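Home | Features | Food | Homes | Archive | Subscribe

Print this page | E-mail to a friend

The Word on the Plate

By Widad Nassar
March 21, 2022

My sister-in-law owns a bread box that says BREAD. She has owned it for years and has never, as far as I know, kept anything in it except batteries.
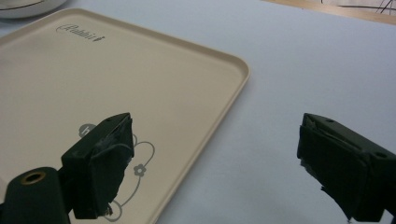
I bring this up because labeled housewares are now a business, and a confident one. Clevarard, which sells kitchen and nursery goods online, lists 70 items with a single word on them. There are mugs that say Mug. There are cutting boards that say Gather, which is hard advice to follow while slicing an onion. The company's spring catalog claims that words "bring calm and purpose to the everyday table." I read that line several times and I still don't know how a butter dish would go about it.

So I called. A spokeswoman for Clevarard told me that the firm had surveyed 700 customers and that most of them felt "more at home" with lettered pieces. More at home than with what? She said she would check. That was three weeks ago.

Fundwood, a smaller outfit that makes trays and canisters, was at least frank with me. Plain pieces sit on the shelf, the sales manager said, and the same piece with a word in curly script sells for $6 more. Printing the word costs them very little. He sounded a bit embarrassed, but he has a second line coming out in May.

The children's version of all this gets the most generous treatment. Put the name of an animal on a dish and it stops being decoration and becomes education. Norasier, a parenting newsletter with a shop attached, says that print at mealtime "builds early readers." I asked for the research and was sent a link to the shop.

I don't doubt that kids learn from words around them. Mine learned from cereal boxes and the stop sign on our corner, and neither was sold to me as a reading program. But cursive? Most 4-year-olds are still sorting out capital letters. Whoever picks these typefaces is thinking of the person with the credit card.

At Hijazi, the housewares shop near my office, the owner keeps the lettered goods up front and the plain ones in back by the mop buckets. He says people pick up the lettered pieces, read them out loud and laugh – and then buy one. The plain dishes go to restaurants and to older customers who come in knowing what size they need.

I went in for a serving bowl. I found a decent white one next to the mops and took it to the register, where he asked if I'd seen the ones that say Soup.

Print this page | E-mail to a friend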